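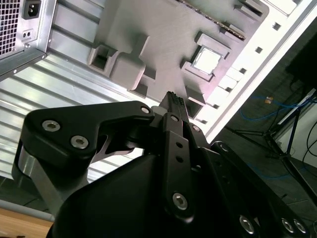
侧躺的机箱，电源在角上，中间浅灰那块是顶替主板的板子

2020年8月27日，拆机课备课，想到哪发到哪，错字别管

先说为啥弄块灰板子。新手第一次开箱，手里螺丝刀乱晃，真板子经不起。灰板子上该鼓的地方鼓，该凹的地方凹，位置有个意思就行，先认方位

真机留到后半节课再上。顺序我试过反过来，不行，一上来就看见密密麻麻的元件，人直接僵住，问啥都是“嗯”

今天主要折腾电源。整个机箱里我最想让大家先认熟的就是它，插口在哪头、风从哪头走、线从哪头出来，这三样搞清楚后面都好说

机箱一定侧躺着拆！开口朝上！竖着拆的我见一次拦一次，最后一颗螺丝一松电源往下一坠，砸到啥算啥

躺下之前先拔电源线。听着像废话是吧，上期两个人没拔，两个

拔完线按一下开机键，按住，数几下再放。放残余电的，习惯养成了就不用想了

还有电源外壳那个盒子，任何情况别开。课上不开，回家也别开，拿去卖废品也别开。讲义第一页加粗了，我再加粗一遍

螺丝盘问题。上次用的一次性饭盒盖，一碰全翻，全班趴地上找。这次买了Savus的磁吸盘，不贵，吸力还行，就是边太浅，打算里面垫圈胶带

胶带又用完了。写进采购单，别再忘（上次也是这么写的）

螺丝刀统一用Ostton那套十字的，头别太小。小的也能拧，拧着拧着就滑了，滑了就花，花了就轮到我加班

有人问能不能自己带电动的。不能。慢慢拧，手上要有感觉

机箱侧壁那种一条一条的槽，反光特别厉害，灯别正对着打，斜一点。昨晚调了半天灯，调好了又被我自己撞歪，服了

讲义改到第8版了，越改越长，等下砍掉一半

砍了。把机箱发展史那段全删了，写得时候挺得意，备课一看没人需要

留下来的：认位置，认线，拆，拍照，装回去。就这些

拍照这条多讲一句。拆之前拍，每拔一根线再拍，别嫌烦。装回去的时候你的脑子会跟你说“我记得”，它不记得

角度也有讲究，正上方一张，斜着一张，要能看见线是从谁下面穿过去的。光拍正上方等于没拍，压在底下的全看不见

好，换真机
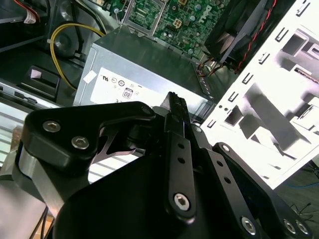 真机跟灰板子差最多的是线。灰板子那边讲位置，十分清爽，一到真机，线一穿，刚才认好的方位又全乱了。所以中间要停一停，让大家先拿手指着认一遍，不许动手拔

先找电源，找到电源就有了坐标。然后顺着线往外走，走到哪算哪，走不动了举手

白色的四针插头，新手最爱硬拽。有卡扣的！先摸卡扣，按住，再往外提，捏插头别捏线。我会在白板上画个大的

真有人拽线，线没断，插头里的针歪了，更难弄

风扇那边的红黑线也一样。别绕着风扇硬塞，装回去的时候看看扇叶碰不碰得到线，碰到了一开机就是哒哒哒哒，吓人

硬盘架的边是冲出来的孔，手伸进去之前看一眼，有些老机箱边没处理好，刮手。手套备了，薄的那种，厚的捏不住螺丝

创可贴也放一盒吧

插播：刚收到消息，Buleck那边说能再匀约2台旧台式机过来。先别高兴，上回说好的四月到，到了一堆键盘

键盘也收了。不知道拿来干嘛，先堆着

继续。品牌机有个麻烦，支架和固定方式各家不太一样，网上教程照着做经常做到一半对不上。DELL这种老台式，我的办法是不找教程，先找谁压着谁，压在最上面的先动，被压着的后动

支架上那种小螺丝单独放，千万别跟机箱螺丝混。长度看着差不多，拧进去就知道差很多了

所以磁吸盘要分格。Savus那个没有格。又回到胶带

想了下，干脆每个格里放张纸条，写“电源”“风扇”“支架”，土但是管用

电源上的标签也想讲一小段。很多人把标签当装饰，其实换电源的时候第一件事就是看它，输出多少，接口对不对。课上让大家自己抄一遍，抄错了互相查

标签别撕！！有人手欠，看见翘边就想抠。也别拿酒精擦，字会糊

灰尘：课上不吹。屋里吹一次一周都在打喷嚏。要清的搬到走廊外面去清，拿软毛刷，风扇用手指顶住再刷，别让它空转

上次拿吹风机的那位，热风，我当时在对面，来不及喊

时间分配又排了一下。认位置短一点，拆长一点，装回去最长。每次都是装回去超时，因为总多出来一颗螺丝，全组开始破案

多出来的螺丝不许偷偷揣兜里。放桌上，大家一起找，找不到我来找

Sebastian教室那张长桌我要了，够放机箱还能放讲义。垫子记得铺，机箱底角划桌面，划了要赔，别问我怎么知道

插座在桌子后头，上课前把排插收起来，断了“我就试着开一下”的念头。拆着一半通电的事情想都别想

差点忘了，戒指手链上课前摘掉，长袖挽起来。头发长的扎一下

有人私信问要不要先学装系统。不用，这节课连显示器都不接，就是硬件，手上活

也有人问学完能不能自己攒机。能认能拆能装回去，剩下的就是选配件，那个另外开一期，先把这期弄完

讲义打印店快关门了，先跑一趟，剩下的晚上再说

回来了。打印店把双面印成单面，厚了一倍，算了，背面正好给大家画图

报名的还剩2个位置，要来的在这条下面说一声，别私信，私信我会漏

最后采购单：胶带，纸条，薄手套，创可贴，白板笔（黑的没水了）。胶带胶带胶带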